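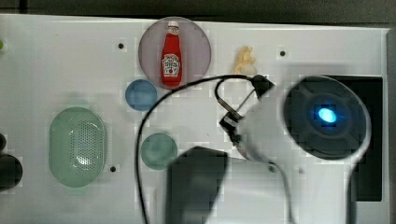 Our organization will host a public open day in November, and one station will be given over to a tabletop robot arm handling toy kitchen items. The station is being prepared jointly by the Pitano branch library and the Gilchrist Technical Center, and we expect 100 visitors over the course of the afternoon. The layout used at rehearsal placed a red ketchup bottle upright on a pink plate, with toy french fries to the right of it and a pale green colander over on the left side of a white table. The arm is operated by staff of the Center. Visitors will not operate it.

We request guidance from members who have organized comparable events, on the following points.

First, group size. The room is approved for 38 persons, including staff. We do not know whether it is preferable to admit the full number at once or to divide visitors into smaller groups.

Second, the length of each demonstration. The draft schedule allows 30 minutes per session, of which the first part is a spoken introduction. Some of our staff consider this too long for families with young children.

Third, the choice of objects. Should the items on the table remain the same all afternoon, or should they be changed between sessions? We would also be grateful for views on whether visitors may be invited to place the items themselves.

Written procedures or sign wording that other institutions are willing to share would be most welcome.

Posted in: Public Events and Outreach
3 answers

Answer 1 (accepted)

Our institution, the Harier Museum of Industry, has held a demonstration of this type as part of its annual open day. The following observations are drawn from our internal review of the most recent one.

Group size. We began the day by admitting as many visitors as the room allowed. Those standing behind the second row could not see the tabletop, and a number of them left before the end. For the remaining sessions we admitted groups of nine and had them stand along two sides of the table, behind a floor line. Complaints stopped. With 100 visitors expected, you will need timed tickets. Please issue them at the main entrance and not at the door of the room, where a line will form and block the hallway.

Length. Thirty minutes is longer than necessary. Ours ran for 15, with the arm moving within the first two. The spoken introduction was shortened to a few sentences, and the remaining material was printed on a handout. Allow additional time between groups for resetting the table and for questions from people who do not wish to speak in front of others. This second group was larger than we had planned for.

Objects. Keep the same set throughout the afternoon. The operators will have rehearsed with it, and substitutions made on the day led to long pauses at our event. A bottle standing on a plate is a good subject, as visitors understand the task without being told. Flat items such as small discs are harder to follow from a distance, and we would place them on the side nearest the public.

On visitors placing the items, we permitted this only while the arm was stopped and an operator was standing at the table. The operator named the item and indicated the area in which it could be put down. Children greatly enjoyed this part. Your insurer should be consulted beforehand in any case.

Sign wording used at our entrance: "Please remain behind the line while the arm is in motion. The operator will tell you when it is safe to approach. Food and drink are not permitted in this room."

The last sentence was added after the first session, when a visitor set a coffee cup on the demonstration table.

Comment from original poster: We thank the Museum for this detailed reply. The sign wording will be adopted with a small change to name our own staff. Timed tickets have been referred to the front desk.

Answer 2

Use a camera and a large screen. Then the size of the group does not matter.

Comment: A screen is useful but should be tested with the room lights on. Ours could not be read from the window side.

Answer 3

The Wulance Adult Learning Office offers one further suggestion concerning the introduction. At our event the speaker and the operator were the same person, and the arm stood still whenever a question was asked. Two members of staff are required, one to speak and one to operate. Tell visitors in advance that an item may be dropped and that the operator will simply try again. We also recommend a few chairs at the front for those unable to stand, with the sight line checked from a seated position before the doors open.

We have no experience with timed tickets and cannot comment on that point.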